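4.2 Fidelity and Its Discontents

Cover versions make trouble for any catalog that wants one song to be one thing. Of the 1,571 recordings in the Akcombe archive, 151 are tagged as covers, and the tag does a lot of quiet lying. It takes in a note-for-note remake of a Drorkorlow single and a nine-minute doom metal treatment of the same tune that shares with it a title and, on a generous day, a chorus.

We sorted the covers into four groups by how much of the original melody survived. The fourth group, "reconstructed," was meant to be small. It swelled as soon as bands began describing their own work to us - it seems that changing the key is now an act of demolition. Listeners were less impressed. Given three versions of Vovorby's "Mangundap," most ranked the loudest as the most original, a finding we report with affection for drummers.

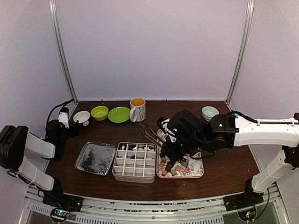
Figure 3. Tabletop with two arms, one mounted at each front corner.

One bassist objected in writing that the whole scale was upside down: "You score us on what we kept. Ask what we had to throw out, because that took all winter." We added a question on discarded parts to the second survey. Replies to it ran longer than those to all the other questions combined, and several included tablature.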